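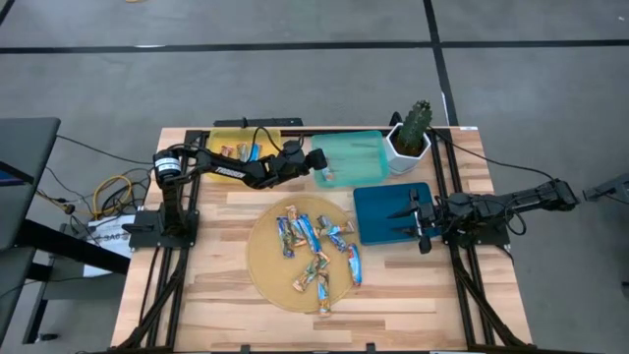
Truriscombe Community Orchard and Garden Society
Minutes of the general meeting, Jan 20, 2018

Present: Shoshana Kasprzak (chair), Todor Georgiev, Roya Zarei, Reda Kamel, Osvaldo Santoro (taking the minutes), and a very good turnout of members, considering the ice on the hill.

1. Welcome and previous minutes

Shoshana opened the meeting a little late so that those who had walked up could get their boots off and find a cup of tea. She thanked everybody for coming out in such weather. The minutes of the last meeting were read and approved with one correction: the pear by the lower gate is a Bosc and I had written Bartlett, for which I apologize to the tree and to Roya, who planted it.

2. Winter pruning

Todor reported that the old apple rows are finished as far as the stone wall, and that the crew had lovely dry days for nearly all of it. The three trees nearest the road were in worse shape than anyone had hoped, with canker well into the main limbs of one of them. He has cut back to clean wood and would like to give it another season before we talk about taking it down. There was a good deal of feeling in the room about this tree, as several members remember picking from it as children, and it was agreed without a vote to wait.

The plums will be left until summer as usual. Todor asked once more that people please not prune them on their own, however kindly it is meant.

The cut branches are stacked behind the shed. Anyone with a wood stove is welcome to the thicker pieces, but the cankered wood is in a separate pile and is going to be burned on site.

3. Bare-root order

Reda has had prices from two nurseries, Abreu and Vollerik. Abreu is the cheaper by $85 on the whole order, but can't deliver until the end of March, and Todor was worried that the buds would be moving by then. Vollerik can deliver at the start of the month. After a long and friendly discussion, which wandered for a while into whether we ought to be growing quinces (Mrs. Zarei's jelly was mentioned more than once), it was moved by Reda and seconded by Roya that we order from Vollerik. Carried, with two against.

The order will be for 26 trees, mostly apples, with a few pears and, yes, two quinces.

4. Water line to the upper beds

The line froze again over the holidays and split at the same elbow as last winter. Roya has shut it off at the meter and drained what she could. She feels strongly that patching it is throwing good money after bad, and that the pipe wants to be buried deeper along that whole stretch. Osvaldo's neighbor has a small trencher and may lend it to us once the ground thaws. Osvaldo to ask him, and to ask nicely.

Until then, water for the cold frames will have to be carried up from the lower spigot. A sign-up sheet went around.

5. Plot fees

The fee stays at $50 for a full plot. Shoshana reminded us that anyone who finds that hard this year should have a quiet word with her and it will be sorted out. Ten dollars of each fee goes to the seed library, the same as before.

6. Skovilby exchange

A very kind letter has come from the garden club in Skovilby, who enjoyed our bean seeds and would like to trade again. They have asked especially for the speckled pole bean. Roya has plenty dried and labeled. Reda is looking into what paperwork is needed to mail seed abroad this time, and will let Roya know before she packs anything.

7. Other business

The wheelbarrow with the green handles has not come back. If it is in your garage, no questions will be asked.

A member raised the matter of deer getting in by the creek. Todor will walk the fence and report next time.

Shoshana asked for someone to teach the spring grafting class now that her wrist is bothering her. Todor and Reda offered to do it together, to warm applause.

Next meeting in March, after the trees arrive. Soup to be provided by Roya; please bring your own bowl and spoon.

Minutes taken by Osvaldo Santoro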